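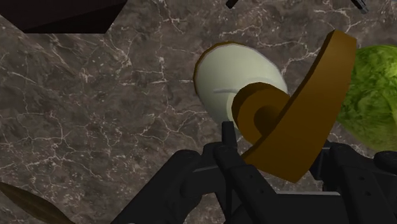
Sim challenge, kitchen cleanup round: what is our gripper even looking at?

hexnut_mom
Posted July 15, 2023
Coach-by-default for the Pindville team here. We're doing the summer sim challenge, kitchen counter round, and the kids are stuck at 914 points. Have been for more than 10 days. Wrist view attached. The pale thing in the middle is what they're trying to pick. Half the team calls it a mug on its side, the other half says short bottle, and the grasp planner has sided with neither and goes for the brown curved piece pressed up against it. Any ideas? They're running the stock Neletix planner with very little changed, mostly because the last thing they changed took a weekend to put back.

torque_and_cheese
Your two objects are touching and the segmentation is merging them. We had the same thing with a bowl and a spoon. Look at where that ring sits against the pale one. As far as the planner cares you have a single large object with a very attractive handle.

gradschool_dropin
What's the brown part? If it's a mug handle then the planner is right and you should let it have its way.

hexnut_mom
Ha. We've had that argument. Could be a handle, could be some wooden utensil with ambitions. The object list for this round just says "item 21," so thank you, Cisach rulebook.

belt_sander_bob
I'd come at it from the other side. You're sitting with one finger on the left and the other on the right, and the point of that brown band ends practically on top of the right finger. Close from there and you'll hit the band before you get near the pale thing. Back off, rotate the wrist, come in again. Doesn't matter what anything is called.

torque_and_cheese
Rotating won't help if the target is still the merged blob. It'll just miss from a nicer angle.

belt_sander_bob
It will help if they choose the angle by hand, which the rules allow in practice rounds. Our kids in Salinas did the whole December round with hand-picked approach angles and a text file. Nothing clever anywhere in it.

torque_and_cheese
And how did Salinas place?

belt_sander_bob
We were very proud of the text file.

pixelwrench
Student on a different team, so take this for what it cost you. Try splitting by color before anything else. The pale one is kind of greenish white and the other one is golden brown, so even a dumb threshold should pull them apart. Watch the green thing on the right though (lettuce? cabbage?). Ours grabbed the edge of the lettuce into the mask when we set the green too wide, and then we had a robot that really believed in salad.

hexnut_mom
Passed this on. One of them said "we already thought of that" in the tone that means they're typing it in now.

gradschool_dropin
I'd worry about the counter more than the lettuce. All those white veins in the marble are going to light up any threshold you set for a pale object. Use depth. The sim hands it to you for free and it's perfect, enjoy that while you're young.

pixelwrench
Depth is off in the junior division. Page 2.

gradschool_dropin
Well, that's mean.

pixelwrench
You can drop the veins by size though. They're skinny. Keep the biggest patch and throw the rest out. Took us an afternoon, including the part where we threw out the wrong one.

belt_sander_bob
Or rotate the wrist.

hexnut_mom
Update: color split is in, with the biggest-patch trick. The mask finally has the pale thing by itself. The planner now picks a grasp with the right finger going straight through the brown band, because apparently that no longer exists. So we have traded a robot that sees one object for a robot that sees one object.

torque_and_cheese
That's progress! Feed the brown mask back in as an obstacle. Same code, second threshold, hand it to the collision check and not the target list.

belt_sander_bob
And then the planner will rotate the wrist.

torque_and_cheese
Yes, Bob. Then it will rotate the wrist.

hexnut_mom
They're adding the obstacle mask now. There's a side dispute over whether the leaf-looking thing at lower left needs one too. I said it's way over past the left finger, leave it alone. I was outvoted. Will post the score when there is one, good or otherwise.

pixelwrench
If it's under 914 you can still post it. We would.

Related threads
Junior division: depth rule, again
Gripper closes, object leaves: contact settings in sim
Cisach object list, what we think the numbers mean
Salinas text file (by request)
Neletix planner ignores my obstacles
Anyone else's sim lettuce rolling off the counter?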